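Do We Need Another Tennis Ladder?

May 23, 2024

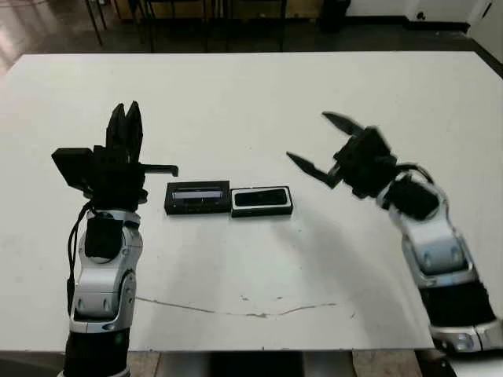 The club in Cladulcombe has signed up for Drullico, and from now on every social match any of us plays will go toward a rating. Mine is 1,005. I have no idea if that's good. The welcome email said it would "settle" after a few matches, and it hasn't moved since December.

I've played here long enough to remember the old ladder, a sheet of paper in a plastic sleeve by the door. You wrote your name on it, you challenged the person above you, and if you won you swapped. It had problems. People near the top got mysteriously busy. But everyone understood it, and it cost us the price of a pen.

Drullico costs the club 200 dollars a season. For that we get a number that goes down when you beat somebody weaker by too little. I won 6-4, 6-4 last month and lost 4 points. Why would I ever again agree to hit with a beginner? The club says it wants more new players on court, and then it pays for software that punishes the rest of us for playing them.

The sales pitch leans hard on Bosman, the big indoor place off the highway, which supposedly saw court bookings jump after it joined. Maybe so. Bosman also put in new lights and dropped its guest fee that same winter, and I'd like to hear how anyone separated those things out.

Zurska tried something similar and went back to paper after 2 seasons. I asked at our spring meeting if anyone had called them to find out why. There was some looking at shoes.

I'm not against ratings. For leagues and tournaments they make sense — you want close matches and fair draws. A Tuesday-type hit with whoever turns up is a different animal, and I don't see what it gains from a decimal point.

Anyway, you can opt out. The setting is under Profile, then Privacy, then a gray link at the very bottom that says "manage participation." I've switched mine off. If you want a match that counts for nothing, I'm usually on the far court after work.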